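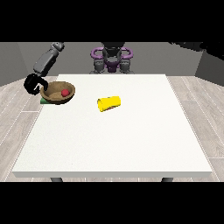 Why does my symptom diary show my MS relapse on the wrong day after I sync?

Your diary is saving entries in one time zone and the clinic portal is reading them in another, so anything you log late in the evening slides over to the next morning. Set both to the same zone under Settings, then Region, and sync again.

Ticket opened by Lanying Jiang, Sep 2, 2019
Status: solved (mostly!)

Hi all, I keep a daily fatigue and numbness diary in Tetano and it feeds into the Woltatex portal so my neurologist's office can look at it before my visits. I went through my chart last night and my March relapse starts a day late. My leg went numb at dinner time, I wrote it down right then, and the portal has it the next morning. I also have 101 entries in the portal and only 100 on my phone, which makes me nervous because we're talking about changing my medicine and I want the record straight.

What I tried before writing in:
Logged out and back in. No change.
Deleted the portal link and added it again. Still 101.
Restarted the phone (of course).

Reply from Deming Qiu, Woltatex support

Hi Lanying, thanks for all the detail! Could you open Region in Tetano and tell me what it says? Then do the same in the portal. Please don't delete any entries yet, I'd like to see the extra one first. And if any of your symptoms are new or getting worse, call the clinic directly, we don't see the medical side on this desk.

Lanying Jiang

Okay, so Tetano says Pacific and the portal says UTC. I never touched either one! No new symptoms, thanks for asking, just the usual tired legs.

Deming Qiu

Great, that explains the date. Change the portal to Pacific, save, then pull down on the diary page to sync. I found your extra entry too: the relapse note got saved 2 times, once for each day. I've marked the later one as a duplicate and left your original alone.

Lanying Jiang

Did it, and now it's 100 and 100, and the relapse is on the right evening. The fatigue graph still has the old bump on it, though. Do I need to redo that?

Deming Qiu

No need, the graph redraws overnight. If the bump is still there tomorrow, reply here and I'll reopen the ticket.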